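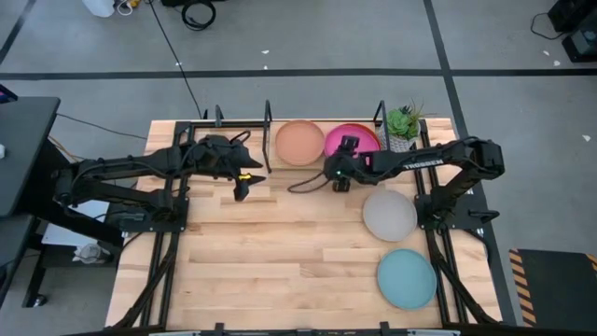
OK, thread time. I've been promising a proper update on the two-arm table for ages and I keep posting half a sentence and wandering off. So, February 16, 2019, here goes, grab a coffee.

Quick recap for new people: I share a workshop at Siltavside, I have a corner of it, and in that corner I'm trying to get two robot arms to set and clear a table. That's the whole dream. Plates go out, plates come back. I called the project Menach and I no longer remember why.

First thing everybody asks: why two arms? Because one arm and a plate is misery! A plate lying flat gives you a rim and pretty much nothing else to grab. With two you can steady it on one side and lift on the other, or pass it across if it's too far over for the first one.

The fingers are the pointy kind. Great for getting under a rim. Terrible if you come in a hair too low, because then you're carving your initials into the tabletop (ask me how I know).

About that tabletop. I love it. It's narrow planks, light wood, and I glued it up myself over three evenings while somebody two bays over was running a band saw. It is flat to within what I'd call "kitchen flat." The arms would like it flatter. We're negotiating.

The black rails down the sides were the best decision of the build. Both arms sit on their own base plates, and the plates mount at the sides, so the middle stays clear for whatever I'm practicing with.

Before the rails I had everything clamped straight to the wood. Every time an arm stopped hard the base crept a tiny bit, and by lunchtime all my saved positions were wrong. I spent two weeks blaming the software. It was the clamps. It was always the clamps.

Plates! I went with different colors on purpose. Peach, loud pink, light gray and a kind of dusty teal. The pink one is by far the easiest for the software to find. The gray one is a pain, and it gets worse in the late afternoon when the light in the shop goes flat.

I did try white plates early on. On pale wood. Under a bright lamp. Please don't do that to yourself.

Somebody asked what I've spent. Leaving the arms out of it (they were the big splurge and I'm not ready to talk about it), the table, rails, brackets, cables and plates come to $835. A good bit of that was rails I cut too short. Measure with the base plates ON, people.

Practice runs so far: 1,297. I log every one in a spreadsheet, including the embarrassing ones. A run is one plate from wherever it starts to wherever it's supposed to end up. If I have to touch it, that run is a fail, even if I only nudged it a little. I'm strict about that because I know what I'm like.

What goes wrong most: both arms wanting the same bit of air. When the plates are bunched up toward the back, the elbows stay out past the sides and behave themselves, but the grippers end up nose to nose. I've had 11 proper bumps. No damage, just a horrible clack and me saying a word.

My fix for now is dumb and I'm keeping it. One arm gets to move over the back middle at a time, the other waits its turn. It's slower – a lot slower on a full clear – but the clack is gone and my shoulders have come down from around my ears.

The plant in the back corner, next to the pink plate: yes, it stays. A real table has stuff on it, and I want the arms to learn to go around things. It's a succulent with a mix of fat leaves and spiky ones, and so far it is undefeated.

Cable talk, short version: leave a loop at the wrist, bigger than you think. My first loops were neat and tight and the wrist couldn't turn all the way without tugging. Now they stick out from the wrists and look silly and everything turns freely.

Longer cables too. I bought a bundle from Deloren that were fine on paper and then didn't reach once I scooted the desk over. Still have them if anyone near the shop wants some.

The tape on the floor is there so I can put the table back in the same spot. We share the space, things get pushed aside for other people's projects, and lining up to tape beats redoing my camera setup from scratch every time.

Next up is stacking. Picking a plate up is one thing, putting it down on top of another plate without a crash is a whole other sport. I've been reading through the notes from the Hämäläinen build, which has a nice trick of lowering one edge first and letting the rest follow. Going to steal that.

The goal is a full clear, all four plates into one stack, hands off, by May. I can do two plates on a good evening. Two!

If you've got plate-gripping ideas, reply with them, even the weird ones. Rubber tips are already on my list. Suction cups I'm saving for if I get desperate.

More when I've got a stack to show you.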